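Window sill

A window sill (you'll also see it written windowsill, or cill if you're talking to a builder of a certain age) is the flat ledge that runs along the bottom of a window. Most houses have two for every window, one inside and one out, and people mix them up all the time. I did for years, until I moved to Piltville and had to replace five of them.

The outside sill is the one that does the hard work. It sticks out past the wall and slopes gently down, so that rain runs forwards and drops off the front. Underneath there ought to be a little groove called a drip. Water creeping back along the underside gets to the groove, can't cross it, and falls. If the drip has been painted over or filled with muck, the wet carries on into the wall, and by January you've got a brown patch in the bedroom!

Inside, the ledge is properly called a window board, though I've never heard anyone use the term at home. It covers the rough top of the wall and gives the plaster a tidy edge to finish against. How far it sticks out is mostly a matter of taste. My neighbour Angus Quinlan likes his nearly flush, so the curtains hang straight. I like a deep one, because I keep geraniums.
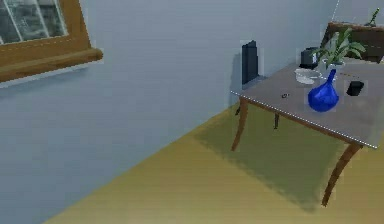 Materials vary a lot from place to place. Stone was usual outside wherever there was a quarry handy, and the old terraces in Killness have great slabs of grey slate that will outlast the lot of us. Oak was the better sort of timber and softwood the cheaper. Tiled sills turn up in kitchens and bathrooms, where they wipe clean nicely, and plastic ones arrived along with plastic windows. I'm not fond of those, but I'll admit they never need painting.

Wood does need looking after. Sun dries out the varnish, and damp running down the glass on cold mornings gets into the joint at the back, which is where rot likes to begin. Push a blunt screwdriver in there once a year. If it sinks, dig out the soft bit, let everything dry and use a two-part filler. Candela Pastor, who did my front room, charged me 61 pounds for a repair when I'd been quoted 600 for a new window elsewhere, so do ask around.

There's a fair bit of custom attached to sills as well. Pies were left on them to cool, candles were stood on them in winter, and in Killness a jug on the sill used to tell the milkman to stop. Cats, of course, have always treated them as their own.

See also: lintel, mullion, sash window, window box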